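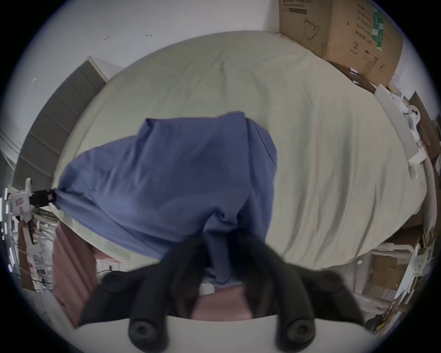
Guo
Maintainer, Jeddale word lists

Jeddale Household Words

Welcome, and thank you for stopping by! Jeddale is a little collection of 2317 everyday words for things around the home, gathered from old letters and recipe cards – spelling mistakes and all. 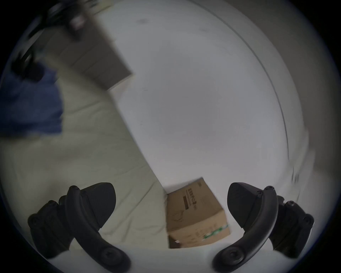

Each line has the word, its meaning and the town it came from, mostly Clivholm or Ritness. I still have 42 entries to check, so please be patient with me, and do write if your grandmother said it differently.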